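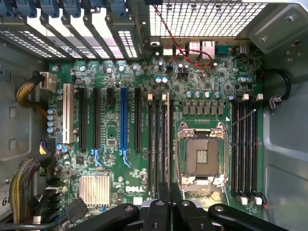 **Figure 2.** Open desktop case with the main board still in place; the processor socket and the memory slots are empty.

### 3.2 Opening the case and removing the board

The computers in our study came from the collection point in Plelska, where offices and schools bring equipment they no longer use. In total 111 desktop cases were taken apart by hand. The work was done by two people at one bench, and the order of steps was agreed with Kirsty Hapeta before the first case was opened.

The board was always the last large part to leave the case. Cards and memory were taken out first, then the processor. We found this order slower at the beginning, but it protects the socket pins, which bend very easily when a loose card falls on them. A board with bent pins was put in the group "material only", even if all the other parts looked good.

Figure 2 shows a Dell board at this stage. The expansion slots stand side by side at the left, and the memory slots are in two banks of four, one on each side of the processor socket. Boards of this type need more time than the small office boards – there are more latches to open, and thin wires may cross over the parts.

For each board we wrote down the maker, the state of the socket and any damage to the slots. Following Bhatia, we did not try to clean the boards before this check. The notes were typed into one table by Antonina Pasichnyk, and boards with missing notes were left out of the results in Section 4.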